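Produce-floor automation at Brevgate

Produce-floor automation is the name we ended up using for the robot work in the fruit section at Brevgate, the indoor market hall where I've been on the floor team for most of my working life. This article covers what the job was like before, what the machines do now, and how the shifts have changed for the people on them. I'm writing as one of those people, so expect opinions!

Background

Brevgate carries 642 lines of fruit, vegetables and cut greenery. Before the change, the floor team had 18 people on a full day, and a big part of every shift was picking over: pulling tired leaves, tidying the crates, walking the scraps to the bin, then starting again at the other end. It isn't hard work, but you bend for it all day long and your back keeps the score. The first machine, which everybody calls Romano, came in December. A second system, Semine, only handles the stock list and never leaves the office computer.

The work itself

Romano has two arms and hands with proper fingers, and the greens are where those fingers get tested most. A leaf is floppy, it tears, and a grip that suits an orange will ruin it. The hand has to go under and close just a little, palm up, the way you'd hold something you didn't want to crease.
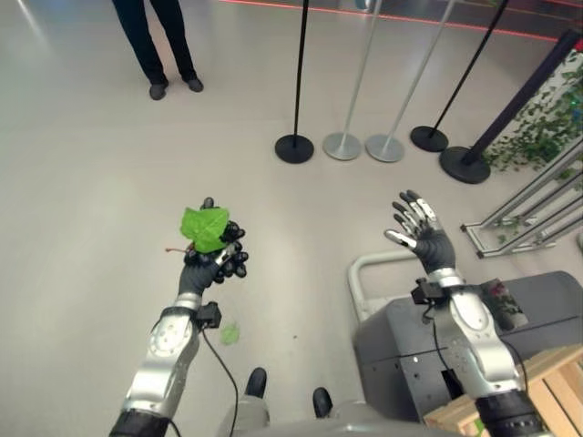 Kylie Tapsell sees it differently, and asked for her view to go in: the leaves were the part of the day she liked, she says, and she would have given up the paperwork first if anyone had asked her. She also thinks a person notices a bad smell long before any machine notices a bad leaf. I agree with her on the smell.

Changes for staff

Nobody on the team lost their place, but the jobs did move. The full-day team is now 14 people, with the other four over at the Lorente counter, where customers want cutting, weighing and a bit of a chat. Those of us still on the floor learned to be minders, which means keeping the walkways clear, watching where cables run and stepping in when a grip looks wrong. Minders get an extra break at 10:30 - we had to push for that one.

Grapes are still the big argument. They roll, they come off the stem, and a heaped crate shifts when you touch it. Minders keep a hand near the stop button during any grape work, and restocking the heap is still a job for people (two of us, on a busy morning).
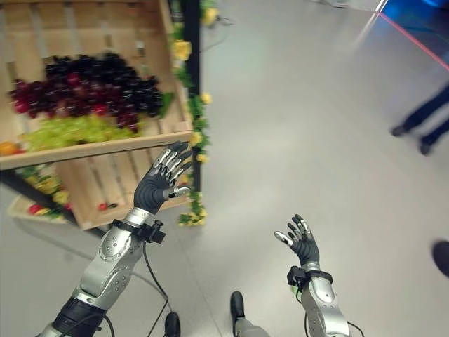
Romano at the grape display, both hands open.

Pay and training

Minder training runs over four mornings and comes with a one-time payment of $500. I thought that was low and said so at the time. The training covers stopping the machine, lifting it safely and writing up faults, and the fault sheets go back to the supplier at the end of each month.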